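4. Your first two-handed session with the Skandow grippers

I wrote this section after setting up my own pair, so it follows the order that worked for me (the quick card in the box skips a few bits!).

1. Charge both grippers to 100 percent before you pair them. I tried pairing at half charge and had to start over.

2. Hold the trigger on the left unit for 8 seconds, let go, then do the same on the right one. Always left first.

3. Type 1709 when the Bever app asks for a setup code. It's the same code for every kit, so don't go hunting for a sticker.

4. Squeeze each trigger all the way and release it slowly. The jaw readout should climb to 848 and come back to zero. If it stops short, run the squeeze again before you touch any settings.

Note: a cable that crosses your wrist will tug at the worst moment. Route it outside your hand, leave a bit of slack, and then swing your arm a few times to check.

5. Pick a soft surface and something made of cloth. I like dark fabric on a light printed bedspread, which makes the edges easy to find while you're still getting used to the reach.

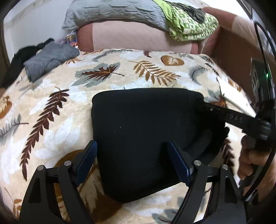
Piret Laur wrote in to say that she gets on much better if she goes for a corner with one gripper and keeps the other one still until the first has closed. She also turned the grip force down two notches for thin T-shirts, and I've since done the same with mine.

Caution: keep your free fingers behind the trigger guard whenever the jaws are live. They close faster than you'd think.

6. Tap Save in the app before you put either gripper down, then switch off the right unit, then the left.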